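Spent most of April doing the equipment plan for our second robot cell. A few people asked how we went about it, so I'm posting it here. 1/12

Background: small shop, we do sorting and folding trials for laundry customers. We have one two-arm table now. The plan was to add another without moving to a bigger unit. 2/12

First thing I did was write down what the first cell cost us after the arms were paid for. Brackets, cables, power supplies, spare fingers, two replacement motors, lights. It came to 26 percent on top of the arm price. I had budgeted 10. 3/12

So for the second cell I put a line in for extras at 26 percent and left it there. Babar Tanoli, who signs off on our spending, wanted it lower. I showed him the receipts and he let it stand. 4/12

We asked for two quotes. Stenholm came in cheaper on the arms but charges separately for the mounting rail and the wrist cameras. Trastora was higher up front with both included. Once I added everything up they were close enough that price stopped mattering much. 5/12

What mattered was lead time on parts. Stenholm quoted 50 days for a replacement joint motor. Trastora quoted 22. If a joint goes, that arm sits until the part comes. We can keep a spare, but a spare is also money. 6/12

Lamai Kaewkla asked a good question at this point: do we need a second cell, or do we need the first one to run more hours? We checked the log. It was in use roughly 20 hours a week. A lot of the rest was people resetting the table between runs. 7/12

That changed the order of things. We moved the second cell to the fall and put money into the first one now: a spare motor, a second set of gripper fingers, better cable routing, and duplicate sets of props so one can be laid out while the other is in use. 8/12

The props are cheap, by the way. Cloths, baskets, small boards, odds and ends. Don't skip them in the budget just because they look like household stuff. We buy doubles of everything now and keep the receipts in the same folder as the robot parts. 9/12

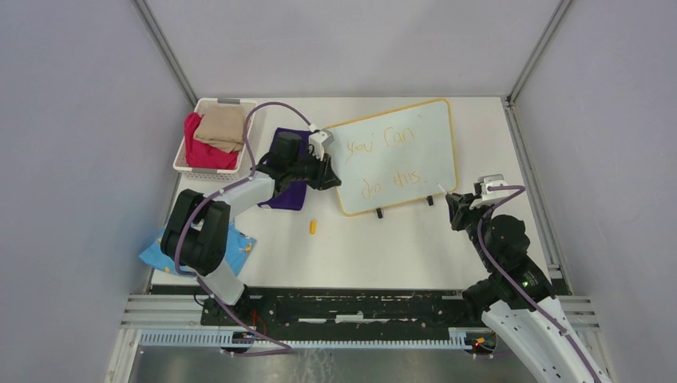 Two arms, a basket of cloths, and a whiteboard that says "You can do this." 10/12

Cable routing is on the list for the new cell from day one. Buppha Ratanaporn priced cable guides and strain relief for both arms and it's a tiny amount next to one damaged cable and an afternoon of tracing it. Ask for cable lengths in the quote too. Ours didn't list them the first time. 11/12

Where it stands: Trastora for the arms, order goes in at the end of summer, walls and table frame we build ourselves. If you've bought a spare motor from either company and waited on it, I'd like to know how long it took. 12/12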